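Fosness Wrist-View Sim Set, README

last touched Sunday, March 8, 2026. Rough notes, will clean up when the paper is in.

What it is

Simulated wrist-camera episodes for a two-finger gripper, rendered in Muvent. Made to test one thing: does a grasp policy fall apart when the wrist camera spends part of the episode pointed somewhere useless — walls, ceilings, wall art — and does masking those stretches in training help. Short answer, a bit. See Results.

600 episodes, 90 held out for test. Split is by room layout, so no test layout shows up in train. Please don't reshuffle and then compare to our numbers.

Why odd viewpoints

Most sim sets we tried start with the camera already looking down at the work surface. Ours start from random arm poses, including bad ones. Upward tilts especially. Backgrounds are whatever the layout generator put there: flat surfaces, beams, sky color through openings, large dark panels with animal pictures on them. The policy has to get itself back to something useful before it can reach for anything.

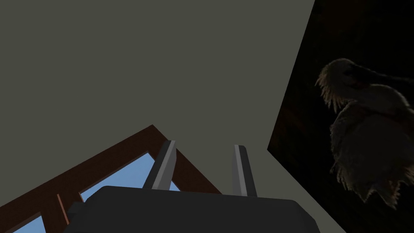

Rochelle Zamora and Troels Ragnarsson
Zeleke group, sim and manipulation

Frames like this one get the tag "no_target". Gripper open, fingers empty, big bird on the dark panel at right taking up a good chunk of the pixels. An early detector kept firing on the feather edges in the bird panels, they're the brightest contrast in that part of the view. We left those panels in on purpose. If you want them out, filter on panel_art = 0 in the episode index.

The gripper itself is always rendered from the same model, dark housing and gray fingers. No color randomization on it in this release.

Folder layout

episodes/ one folder per episode, frames plus actions
index.csv layout id, start pose, tags
splits/ train and test lists, use these
masks/ per-frame keep/drop masks for the masked training run
tools/ loader and a viewer script (viewer is slow, sorry)

Actions are 6 numbers for the arm plus one for the gripper. Gripper value is 0 closed, 1 open. Angles in radians. Version 1 had degrees in teh yaw column, if you downloaded before November get it again.

Method, short version

Same policy network both times. Baseline trains on every frame. Masked run drops the loss on frames tagged no_target unless the arm is on its way back to a view with a target in it. That "on its way back" rule is the whole trick and it's about ten lines in tools/mask.py. Dropping all the no_target frames was worse than baseline — the policy never learns to turn around and just sits there.

Results

Masked beats baseline on the held-out layouts when the start pose is tilted up. On normal start poses no real difference. 2 seeds only, so don't lean on it too hard. Full table goes in the paper.

Known problems

- tags come from the simulator's object list, so a target with one visible pixel counts as visible. 
- no lighting changes inside an episode
- some layouts let the camera see surfaces meeting at strange angles. Geometry is fine, collision was checked seperately
- nothing tested on a real arm yet. Barnix port is started, not in here

Use

Research use ok. Cite the Fosness set and say which split you ran. Bugs to Troels, questions on the masks to Rochelle.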